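Religion and Public Life, handout for week 5
Minorities, property and the promise to repair

Read before Saturday's session. Bring it with you, there won't be spare copies.

Where we'd got to: last week was law on paper. Who may build, who signs the permit, what counts as a "recognised" community. This week is what happens after damage. A chapel is burnt, a cemetery wall comes down, a meeting hall gets looted. Somebody in office says it'll be put right. Then what?

Our case is Hullesel, the small market town in the reader (second half, after the maps). Main points for those who haven't got that far:

- population mostly one faith, old minority quarter called Barta on the river side
- minority around 2000 people at the time of the trouble, fewer now
- two places of worship hit on the same night, plus shops
- the town council promised full repair, in public, from the steps of the town hall
- work started on one building, stopped, started again under a different council

Keep the two buildings apart in your head. The upper church was old and listed, so it had friends in the capital. The lower one was a converted warehouse with no permit as a place of worship. On paper it was still a warehouse. That matters a lot for who pays.

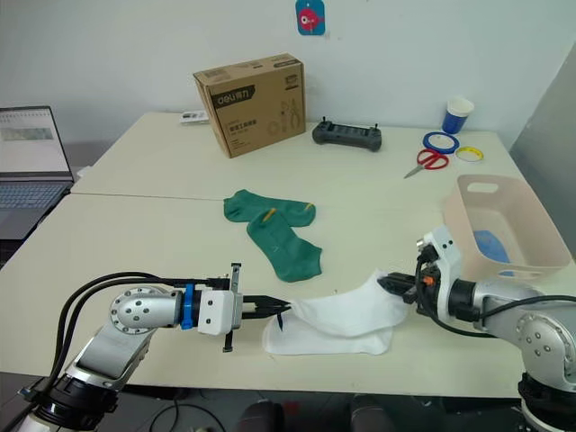

Three kinds of promise, and people mix them up constantly in essays:

1. Promise to compensate. Money to owners. Needs proof of ownership, which a lot of Barta families didn't have, deeds being held by a grandfather or an uncle abroad.
2. Promise to rebuild. The authority does the work or hires someone. Community may get a say in the plans, may not.
3. Promise to protect. Guards, lighting, prosecutions. Cheapest to say and hardest to check.

The Hullesel speech has all of them in one paragraph. Go through it with a pencil and mark which is which. Note the verbs. "Will" turns up for rebuilding, "hopes to" for compensation. Protection gets no verb at all really, just a noun.

Sources. Be careful here.

The Studedetti report is the one everybody cites. Good on buildings, thin on people. The authors visited in July, when plenty of families were away, and they say so in a footnote most readers skip. They list 12 damaged properties. The parish list is longer becuase it includes rented shops, where the stock was lost but the walls stood. Neither list is wrong. They're answering different questions, so say which one you're using.

Local press: useful for dates, poor on motives. The same photograph of the clergy at the gate gets used for different events, check the caption against the text.

Oral accounts: extracts in the reader, translated. The translation flattens things. The word given as "neighbours" can also mean people of the same street regardless of faith, and one speaker clearly means that.

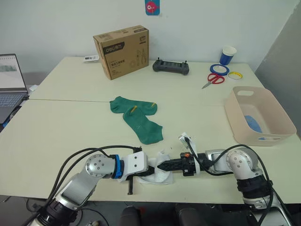 Page last changed: Saturday, 5 pm

Argument for the seminar. Two readings of why the work stalled.

First reading, politics. The council that made the promise lost office, the next one didn't own it. Repair of a minority building wins few votes and loses a few. So it drifts. On this view the delay tells you about majorities and elections, and you'd expect it anywhere.

Second reading, paperwork. The permit system was built so that any change to a church, even a new roof, went up to regional level. Nobody had to be hostile for it to jam. One missing stamp on the warehouse file and the contractor packs up. Supporters of this reading point out that the upper church, with its papers in order, also waited.

You can hold both, most people do in the end, but then tell me how they fit together. "Both factors played a role" isn't an argument, I'll write that in the margin again if I have to.

Also think about what repair means to the people who worship there. The first service back in the upper church was held with scaffolding still up. Some accounts treat that as a triumph, others as being fobbed off. One elderly speaker says she didn't go, she'd wait for the bell. Liturgy comes into it too: a building needs blessing again after violence, and the council's opening ceremony isn't that. The two were held on differnt days.

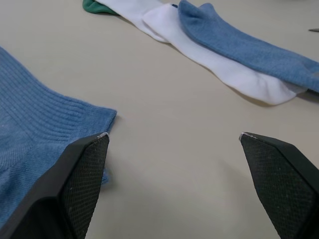
Tasks and reading

Read the Hullesel chapter and the Studedetti summary (not the annexes). The oral extracts too, at least 2 of them.

Write one page: which of the three promises was kept best, and how would you know? Upload through Stundent under this week's folder, NOT the general one. Files in the general folder get lost.

If you're presenting: ten minutes, no slides needed, stick to the warehouse church.

Next week: shared shrines and who holds the key. Reading list goes up once the library has sorted the scans.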